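Section 4. Folding on the bed

The cover on a Skiltar bed gives a wide, soft surface for folding. Use it for single items such as tops, towels and pillowcases. Bulky bedding is dealt with in Section 6.

1. Pull the cover up to the wall and smooth out the large creases. Small ripples do not matter.
2. Lay one item on the cover and open it out.

Blue fabric on the bed cover

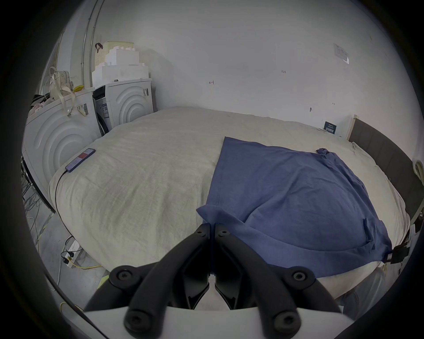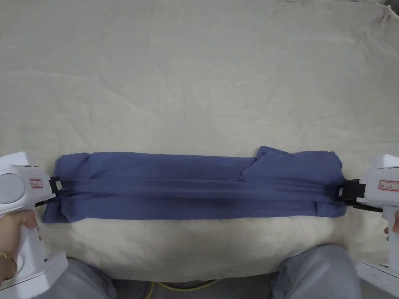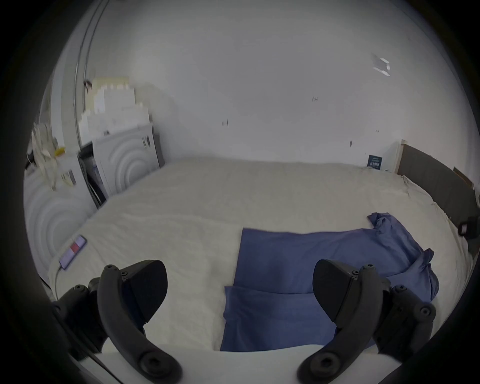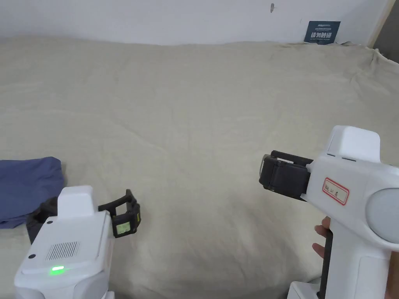

3. Bring the far edge over to the near edge and run a flat hand along the fold.
4. Fold lengthwise again until the band is narrow enough for your drawer. The Sodley drawer takes items up to 35 cm wide.
5. Turn both ends in to the middle and press lightly.

Note: Thick knits spring open. Leave them folded for a few minutes before moving them.

Caution: Do not iron on the cover. Do not stack more than 45 cm high, as the pile will lean on a soft mattress.

Spare covers: quote part 733.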